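I finally cleared the marble-look table for card making, and I'm so glad I did! My kitchen counter was never big enough. I have 6 birthday cards to finish before the end of April, so out came the cream stock.

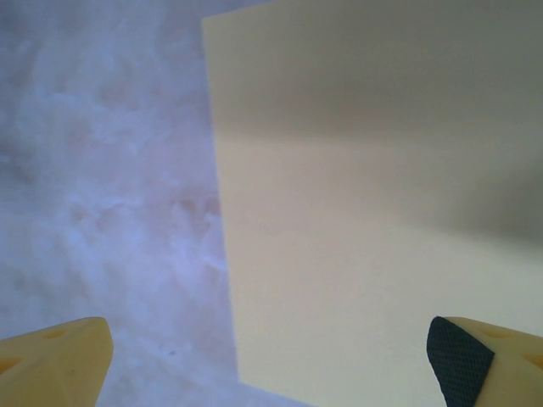 Something plain and creamy to start with.

I went back and forth on color (pink felt too Valentine's) and ended up wanting yellow — the soft, buttery kind. My pad of Masilela paper is nearly gone, so I'll have to reorder.
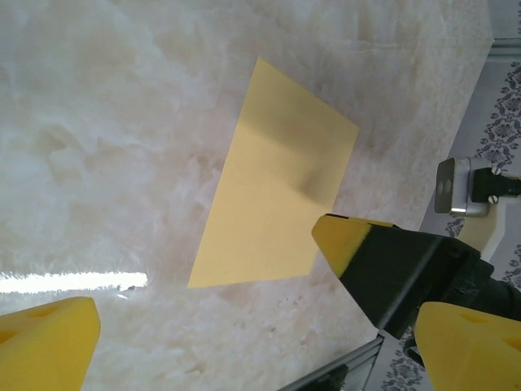
Butter yellow on the marbled top. Love it!

Envelopes next, if I can find them.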